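Helleck Laundry Services
Folding Demonstrators, part-time (2 posts)

Helleck washes, dries and folds for guest houses, care homes and private households. In January we are starting to move part of the folding work onto Flirker, an automated folding station made up of two arms and a table. Before the station can handle mixed household items, it needs a large number of recorded examples of people picking up, turning and folding them. We are looking for two people to do that work alongside our present folding team.

What the job is

You will handle clothes, towels and bedding using a hand-held gripper in place of your fingers. Each short task is set out on a sheet: lift this garment by the hem, open out that sleeve, fold in half and place on the pile. You do the task at a steady pace, log it as done or failed, and go on to the next. The current task list has 766 entries and will grow. Failed attempts are kept and logged like any other, so please don't hide them.

Some of the work is done at our Saarinen Road site and some in furnished rooms, on beds and in front of shelves, as the station will later be sorting items that arrive in all sorts of heaps.

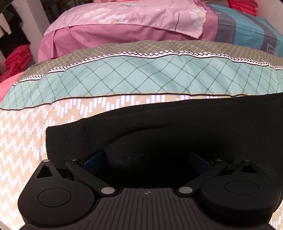 Dark fabrics, thick seams and patterned bedding take up a good share of the list. Experience in a laundry, hotel, shop or care setting is useful. So is having brought up a family. You don't need to know anything about computers beyond filling in a form on a tablet.

What it means for the folding team

Staff have asked about this, so we would like applicants to know it too. Flat towels and pillowcases will go to the station first. Checking, mending, stain work and anything delicate stays with people. No folding post will be cut while the trial runs, but we expect some shifts to change from folding to loading and checking, and pay for those shifts stays at the same grade. We can't yet say what happens after the trial. The team will see the results before any decision is made.

Hours and conditions

Up to 18 hours a week, in shifts agreed a fortnight ahead. Wednesday mornings are fixed for both posts, when the week's log is gone through with the Flulance technicians. The work is mostly standing and is repetitive on the wrist - you change hands or tasks every half hour, and breaks are paid. Training is given in the first week.

To apply

Write a few lines on the work you have done and the hours you can manage, and hand them in at the Saarinen Road office or post them to Pin-yu Chung, Folding Room Supervisor. No CV needed. You are welcome to come and try the gripper before you decide - ask at the office for a time.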